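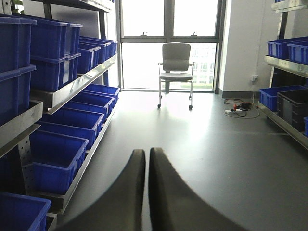 Progress report to Skillska: Pluvby public astronomy project
Wed 4 July

Prepared by Evie Haworth, project lead

Your grant pays for evening sky sessions, a loan stock of telescopes and a meteor count run by local people. This report covers the first half of the project, and I'm delighted to say it has been a busy one.

Sky sessions

We planned 18 sessions and have held most of them, mainly at the school field in Pickering. Cloud got the better of two, and on both nights Keith Sugden gave his talk on the moons of Jupiter indoors instead (people asked so many questions the second time that we overran badly!). The best night by far was the one with Saturn low in the south and hardly any wind. There was a queue for the big reflector right up until we packed up, and several families stayed on to find the Ring Nebula for themselves with a star chart and a red torch.

We have changed the start times. Summer twilight goes on so late that younger children were going home before anything but Venus was out, so the next few sessions will concentrate on the Moon and on safe viewing of the Sun in the afternoon, with proper filters fitted to every instrument.

Telescope loans

The loan stock has gone out 61 times. Borrowers keep a telescope for a fortnight and return it with a short observing log, and the logs are a joy to read. One borrower in Brunitz sketched the same sunspot group day after day until it went round the edge. Two eyepieces need replacing and one tripod has a stripped thread, all within the repairs budget.

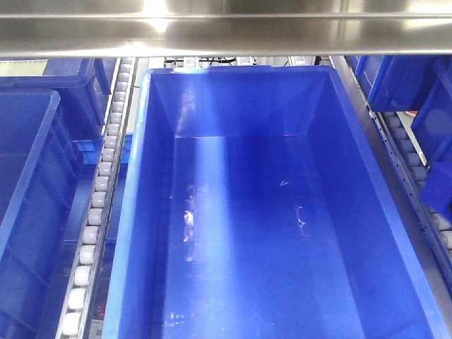 Meteor count

We now have 200 people signed up, well past what I had hoped for at this stage. Each of them has had the practice sheet, which asks for the time, the brightness and the rough direction of every meteor seen. Keith has been checking the practice returns, and the brightness estimates are getting steadily closer to one another.

The main push will be the Geminids in December. They are bright, they are often slow enough for a beginner to follow, and they can be watched from mid-evening, so nobody has to set an alarm.

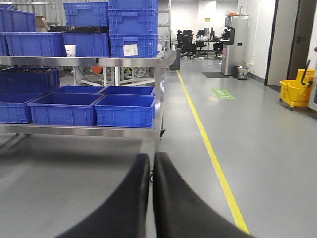 We will also run a smaller count on the Perseids beforehand to test the online form, which was awkward on phones in its first version and has since been rebuilt.

Money

Spending is slightly under plan. Printing cost less than we allowed and field hire cost more. I would like to move the printing underspend across to a second solar filter set, and would be grateful for your agreement before the afternoon sessions begin.

Still to do

The star chart for autumn is drawn but not yet proofread. Keith is writing the guide to variable stars, starting with Algol, and I'll send you the draft as soon as he lets go of it.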